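The Slowest Waiter in Reltumville

Zodwa Pretorius used to pour drinks for a living. Now she grades them. Her title at Bainbridge, which runs canteens for 4 hospitals, is "service trainer," and the trainees have two arms each and no small talk.

The company wants a machine that can fill the bedside cups on the night shift. Management calls the project Unari. The kitchen staff call it the intern.

"It's very polite," says Abena Opoku, who has worked nights for nine years. "It waits for everybody. I've had husbands who were quicker."

A good aide sets out 270 cups in a shift while discussing her sister's divorce. The intern's record is 324, with no divorce, but that was empty cups on a flat table. Liquids are another matter, and so are patients, who move things. 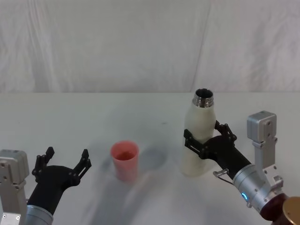 Pretorius got a raise of 2 dollars an hour for the new job and lost the company. She misses the gossip. She also goes home with dry shoes most days, and her back has stopped hurting.

What happens to the aides is still being argued over. Hanneke Prins, who manages the project, promises no layoffs before May and gets vague about June. Opoku has put her name down for the training course anyway. She figures if somebody has to tell the intern it's doing it wrong, she's had the practice.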